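Visit Report: Jurncombe Data Collection Hall
Delegation of the Estel Training Partnership, 09/06/2025

The delegation was received by Zarmeena Jadoon, who outlined the purpose of the hall. Staff perform simple household tasks with hand-held grippers, and the recordings are later used to teach a robot arm the same motions. The current program, known as Bugti, covers 11 tasks, among them the handling of soft toys and baskets.

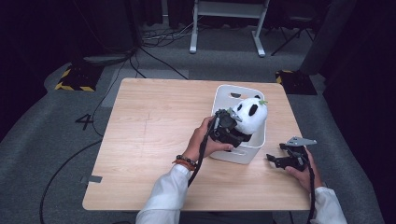 Each operator completes a short course before recording begins. Members asked how long a session lasts and were told 90 minutes, including rest periods.

Soft items were discussed at some length. Plush gives way under pressure, and the hosts wish the system to learn from many different holds -- by the body, the head or a limb.
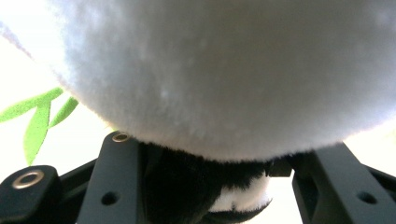 Plush panda between the gripper fingers, seen from the tool's own camera.

Irfan Warraich then explained how recordings are reviewed. Files are checked for blurred views and missing signals before they are labeled. Of the last batch, 57 recordings were sent back for a second look. 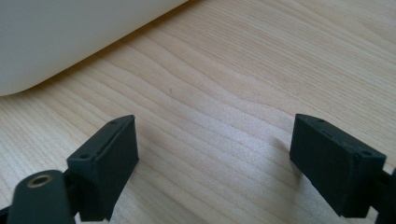 Gripper fingers open over the wooden tabletop.

The delegation also asked whether views with nothing in the grip should be kept. The hosts keep them, as the system must learn how a hand approaches and leaves an object.

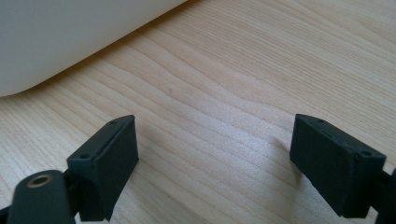
Zanele Gumede questioned this practice, remarking that too many such stretches could teach the arm to wait, and asked that they be trimmed before the October delivery. The hosts agreed to report back on the matter.

The visit closed with a discussion of storage costs. A return visit is planned.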